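Community » Faith and Belief

Jernley meditation group finds a new home above the old seed merchant's

2024-03-21

Print this page | E-mail to a friend

After thirteen years of meeting in one another's front rooms, the Jernley Meditation Fellowship has at last got a place to call its own, and a very pleasant place it is too, up two flights of stairs over what older readers will remember as Hnatiuk's, the seed merchant's on Ekutow Lane.

The group signed the lease in February and held its first full evening there last week, with 20 people sitting on cushions, chairs and, in the case of one gentleman with a bad hip, a piano stool brought up specially from the floor below. There was half an hour of silent sitting, a short reading, some slow walking up and down the landing (which creaks, so everybody got to know which boards to avoid) and then tea, which went on a good deal longer than the sitting did.

Hubert Zaugg, who started the fellowship with his late wife and a handful of friends from the Justow evening classes, told us he had been looking for rooms on and off for most of that time. "We saw a lot of cellars," he said. "Lovely people, offering us their cellars, but you do want a bit of daylight, especially for the early sittings. When I came up here and saw the windows I thought, well, I shall have to ring them this afternoon before somebody opens a dance studio." 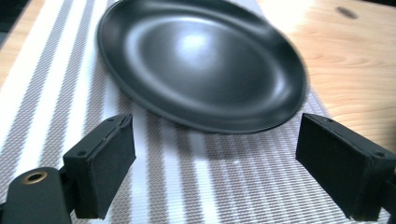

A black plate on a striped woven placemat.

The fellowship follows no single school. Some of its members would call themselves Buddhists and have taken vows with one teacher or another over the years, some go to church on Sunday mornings and see no difficulty in doing both, and a fair few simply like to sit still for a while in good company. Mr Zaugg himself came to it through Zen, but he says the readings are chosen by whoever's turn it is, and that they have had everything from the old Pali verses to a page out of somebody's grandmother's diary.

The oldest regular is 93 and still manages the stairs, taking them, she says, as her walking meditation for the week. She has asked for a second handrail all the same, and the landlord has promised to see to it before Easter.

There will be an introductory evening next month for anyone who would like to try it, with no experience needed and no charge, though there is a bowl by the door for those who want to put something towards the heating. Sittings begin at 7 in the evening and the street door is closed once the bell has gone, so do please come a few minutes early if you can. Loose clothing is a good idea, and so are thick socks, as shoes are left at the bottom of the stairs and the lino on the landing is cold at this time of year. Cushions are provided, and anybody who would sooner use a chair is very welcome to one.

The fellowship would also be glad to hear from anyone with spare bookshelves. It has been given several boxes of books on Buddhist thought and practice, which members hope to lend out once there is somewhere better to keep them than under the tea table.

Filed under: Jernley, Meditation, Buddhism, Local groups

7 comments | 13 shares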